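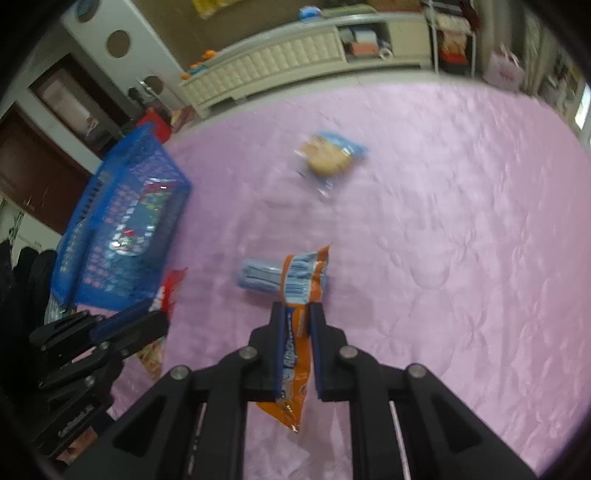 Zwischenstand auf dem Bett: blauer Korb, Brötchen in der Tüte, Rest noch auf dem Laken.

Snackvorrat sortieren, ohne dafür ein Regal zu kaufen

Es gibt Haushalte, in denen Snacks in der Küche wohnen. Bei uns wohnen sie in Jackentaschen, im Rucksack, hinter dem Kopfkissen und in einem Fach, das einmal für Socken gedacht war. Wer das kennt, braucht kein System mit Etikettendrucker. Ein Korb und ein freies Bett reichen, dazu eine knappe halbe Stunde, in der niemand schlafen will.

Was man braucht

Einen offenen Korb aus Kunststoff, am besten mit Gitterwänden. Man sieht dann von außen, was drin ist, und die Krümel fallen unten wieder heraus. Unserer ist blau. Er hat den Umzug überlebt, das Regal von Lindqvist nicht.
Ein Bett mit Laken, Kissen und Decke vorher herunter.
Zwei oder drei Wäscheklammern.
Einen Stift für das Datum.

Schritt 1: Alles aufs Bett

Wirklich alles. Auch die Tüte, von der man behauptet, sie sei für Gäste. Das Bett hat gegenüber dem Tisch einen Vorteil: Abends muss es wieder leer sein. Auf dem Tisch liegt so ein Haufen gern bis April.

Schritt 2: Leere Hüllen aussortieren

Jede Verpackung kurz anheben und zusammendrücken. Verpackungen sind gute Schauspieler, eine leere Keksrolle kann monatelang eine volle darstellen. Was leer ist, kommt sofort in den Müll und nicht erst auf einen Stapel für den Müll.

Schritt 3: Nach Haltbarkeit legen

Drei Haufen genügen.

Heute oder morgen: Brötchen und anderes weiches Gebäck, auch einzeln verpacktes. So etwas kommt nie nach unten in den Korb. Mein Mitbewohner Maarten Postma hat das einmal anders gehandhabt und danach sehr flach gefrühstückt.

Diesen Monat: angebrochene Chips und Kekse. Klammer dran, Datum drauf.

Irgendwann: Riegel, Bonbons, verschlossene Rollen. Das Datum trotzdem lesen. Der kleine Aufdruck sitzt gern genau in der Schweißnaht, wo man ihn nur bei Tageslicht und mit gutem Willen findet.

Schritt 4: Den Korb packen

Große, flache Packungen zuerst, hochkant an die Längsseite. Rollen legt man quer davor, kleine Tüten kommen in die Lücken. Das Weiche liegt ganz oben und bekommt Platz. Wenn der Korb voll ist, ist er voll. Ich habe einmal 74 Teile hineinbekommen und anschließend zwei Tage lang keines mehr heraus.

Was nicht hineinpasst, wird gegessen oder verschenkt. Einen zweiten Korb anzuschaffen ist keine Lösung - dieser Abschnitt richtet sich vor allem an mich selbst.

Schritt 5: Laken ausschütteln

Am offenen Fenster, und vorher nachsehen, wer unten steht. Gerade Laken mit geprägtem Muster halten Krümel erstaunlich gut fest. Einmal kräftig schütteln, dann mit der flachen Hand darüberstreichen. Wer das überspringt, merkt es gegen Mitternacht an den Waden.

Wohin mit dem Korb?

Trocken, nicht neben die Heizung und möglichst nicht in Griffweite des Bettes. Unserer steht jetzt auf der Kommode. Das sind 13 Schritte vom Kopfkissen, eine Strecke, über die man nachts zumindest kurz nachdenkt.

Wiederholen sollte man das Ganze alle paar Wochen, oder sobald es beim Hinsetzen knistert.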